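Preparing and Giving a Simulated Robot Demonstration at an Open Day

Guidance for presenters and stewards, Toncombe
Revised Oct 28, 2020

These notes are for members of staff who have been asked to show visitors a two-armed robot working in simulation. They set out how the session is prepared, how it is presented and how it is brought to a close. They replace the single sheet issued before the August open day.

The demonstration shows the robot handling household items near a slatted wooden rack. Visitors follow it on the large screen in the Gwynne Room, from a viewpoint above the robot's own body.
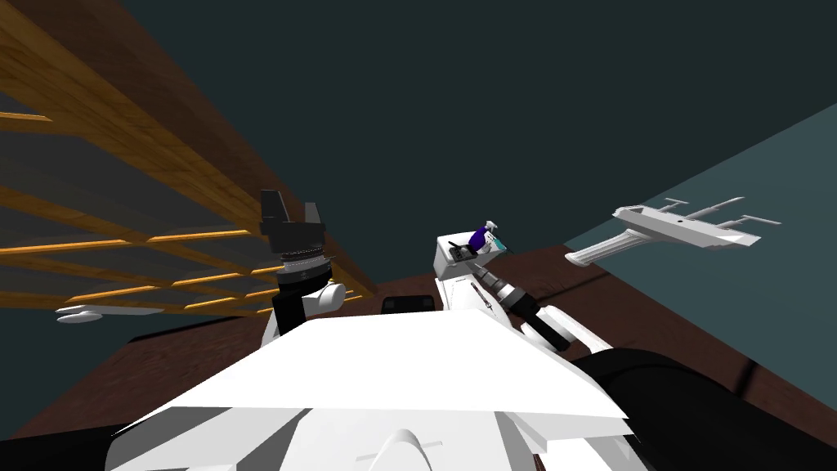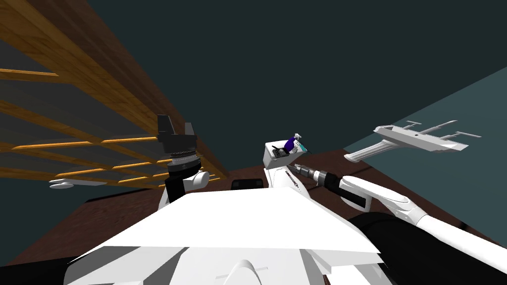

Before the day

Read the script through twice and rehearse it once with a colleague who has not seen the demonstration. Eifion Cadwaladr keeps the current script and will supply a printed copy on request. Older copies refer to the control program as Sida. The name is now Sustura, and presenters should use it throughout.

Agree with the organiser how many groups are expected. Each session takes no more than eight visitors, and a presenter should not be asked to give more than seven sessions in a day. At the August event almost 400 people came through the building, and several groups had to be turned away from the door. Timed tickets will therefore be given out at reception.

Setting up the room

1. Switch on the projector and the simulation computer at least half an hour before the first group arrives.

2. Open Sustura and load the open day scene. Wait until every item has settled before going further. If anything is seen to drift or tremble on loading, close the scene and load it again.

3. Check that both arms answer to the controls. Open and close each gripper once, then return the arms to the starting position.

4. Dim the lights over the screen only. The lights over the door and the aisle must stay on.

5. Place the presenter's microphone on the left of the desk and test it from the back row.

6. Save a fresh copy of the scene under the session number. Do not save over the master copy.

Presenting the session

Begin by telling the group that what they are about to see is a computer simulation. Some visitors will have come expecting a machine in the room, and it is only fair to say this at the start. Explain that a task can be tried many times in simulation before it is given to a real robot, and that a dropped item costs nothing but a moment's wait.

Next, explain the viewpoint. Visitors are used to seeing robots from the front or the side and may need a little time to find their bearings. Name the left arm and the right arm, move each one slowly in turn, and allow the group to watch before any item is handled.

Carry out the handling task at reduced speed on the first attempt. Say what the arm is going to do, let it do so, and stop. Avoid talking while the gripper is closing, as this is the part that most people wish to watch. A second attempt may be made at normal speed.

Should an attempt fail, say so plainly and reset the scene. Visitors often learn more from a failed grasp than from a clean one – questions about weight, shape and friction tend to follow, and these should be welcomed.

If time allows, two visitors may be invited to try the hand controls. Children may take part with the agreement of the adult who came with them. The presenter stays beside the desk throughout and keeps one hand free for the pause key.

Answering questions

Presenters are not expected to know everything. Questions about the control program may be passed to Ynyr Craddock, who will be in the corridor outside the Gwynne Room for most of the day. Questions about costs, or about future work with outside bodies, should be noted on the card provided and handed in at reception.

Please do not give an opinion on whether robots of this kind will replace particular jobs. A leaflet on the subject is available by the door.

Closing the session

Return the arms to the starting position and pause the simulation. Thank the group and direct them to the far door, so that those arriving do not meet those leaving. Note the session number, the number of attempts and any fault on the record sheet.

After the last session, copy the saved scenes to the shared drive, close Sustura and shut down the computer before turning off the projector. The key to the Gwynne Room is to be returned to reception and signed for.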